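3. Materials and Setting

3.1 The counter

All of the arranging tasks in this study were set up on a kitchen counter of ordinary depth. We chose a counter over a dining table for two reasons. A counter has a clear back and front, so people have a natural place to push things they are not using. It is also where most of the sorting in a home kitchen gets done, and the people in our earlier interviews kept coming back to it when we asked where their kitchen "fills up."

The surface is white marble with soft gray veins. An early version of the study used a dark laminate top in a different kitchen. Participants in that version said the dark boards were hard to tell from the counter at a glance, and two of them set dishes half on and half off a board without noticing. We dropped those trials and moved to the light surface for everything reported in this paper.

3.2 Appliances

Small appliances were treated as fixed. Participants were told that they could work around them but should leave them where they were. This rule came out of the home visits described in Section 2, where toasters and kettles stayed in the same place for months while boards, mugs and food containers moved several times a day. Stan called these two groups "stayers" and "movers" in his field notes, and we kept the terms.

A stayer takes up space in two ways. There is the footprint of the appliance itself, and there is the strip in front of it that has to be kept open for a door, a lever or a cord. We call this second area the apron. Aprons are not marked on the counter in any way. Participants were left to decide for themselves how much room a toaster oven door needs, and part of what we wanted to learn was whether they would think about it at all.

3.3 Boards and dishes

Boards do a job that is easy to overlook. Once a board is on the counter it turns a piece of open surface into a place for something. In the home visits, people put plates on boards, food on boards and, in one case, the mail on a board, and then treated whatever was on the board as taken care of. The marble right beside it was still thought of as free.

For this reason the boards were chosen to differ in shape and color. The set includes rectangular and round wooden boards in darker and lighter finishes. Dishes are in plain, solid colors so that they can be named quickly during the spoken part of the task. Any dish used as a target starts out empty.

3.4 Food items

The movable food is a mix of plush toy food and dry food in a closed container. Plush food was picked for simple reasons. It does not spoil, it does not roll far when dropped, and it can be washed between sessions. The dry food stays closed for the whole session and is never served. It was added after the first round of testing, when participants told Perić that a counter with only toy food felt like a playroom.

3.5 The base layout

Every session starts from a layout we call the base layout, shown in Figure 1. The light blue plate sits on the rectangular board near the center, a little toward the back, which leaves a wider strip of wood along the front of the board. The toaster and the toaster oven are along the back. The green mug and the lidded container are on the right, with the round board in front of the container.
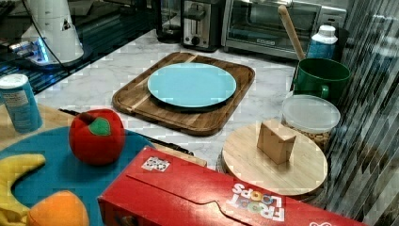 Figure 1. The base layout. Appliances along the back are stayers; boards, dishes, the mug and the food items are movers.

3.6 Tasks

Each participant completed 9 tasks. The tasks fall into three types.

In clearing tasks, the participant is asked to make room for something that has not arrived yet, such as a grocery bag or a hot pan. The size of the thing is given in words only.

In serving tasks, the participant is asked to put one named food item on one named dish. These are short and were included mainly to give people practice with the items.

In closing tasks, the participant is asked to leave the kitchen the way they would want to find it in the morning. No other direction is given. Closing tasks took the longest and drew the most comments.

The order of tasks was shuffled for each participant, except that a serving task always came first. Participants talked aloud while they worked. If a participant was silent through a whole task, the session leader asked one question at the end of it: "What were you making room for?"

3.7 Participants and records

A total of 83 adults took part, giving 747 planned tasks. Three tasks were repeated at the participant's request and both tries were kept, which brings the total to 750. Sessions were run in the Trarano test kitchen, and no participant had used that kitchen before.

For each task we recorded which movers changed place, whether each one ended on a board, on a dish or on bare counter, and whether any part of it was left inside an apron. End positions were entered on a printed plan of the counter by the session leader and checked later by a second person. Where the two did not agree, the item was marked as unclear and left out of the apron counts, though it was kept in the counts of moved items. Spoken comments were typed up and sorted by the scheme given in Appendix B.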